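Condiments in the fridge or in the cupboard?
Kitchen Talk — 334 views

mostevberg_mom
Okay, settle something for my household! I grew up with ketchup in the cupboard, right next to the vinegar, and I love it that way — it pours better and it doesn't chill your fries. My husband puts it back in the fridge every single time. Who's with me?

Elo
Cupboard, forever! We go through a bottle in 2 weeks anyway, so it never gets the chance to go off. Mustard too.

lavoie_cooks
Fridge for me, sorry! The label on mine says refrigerate after opening and I do as I'm told. A bottle lasts us from April until the end of summer, so I'm not risking it.

Elo
Fair, if it hangs around that long I'd chill it too. But cold ketchup on a hot burger? Come on!

druklow77
I have to disagree with both of you, the real answer is to take it out 30 minutes before dinner. Best of both worlds. I do the same with butter and it's wonderful.

lavoie_cooks
Who remembers ketchup half an hour ahead, though? I barely remember the buns.

druklow77
You get into the habit, I promise! Mine comes out with the plates. Ketchup bottle on a pink plate, ready to go:
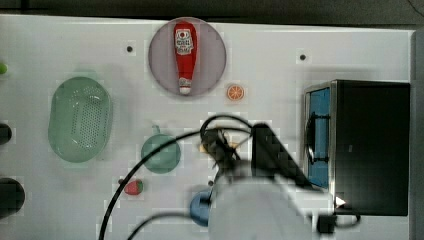 Related: what about hot sauce?

mostevberg_mom
Ooh, now I want to know this one as well. We have more than 2 shelves of it in the door and I'd love the space back.

Elo
The vinegary ones live on my counter all year. Mayo is the only thing I won't argue about — fridge!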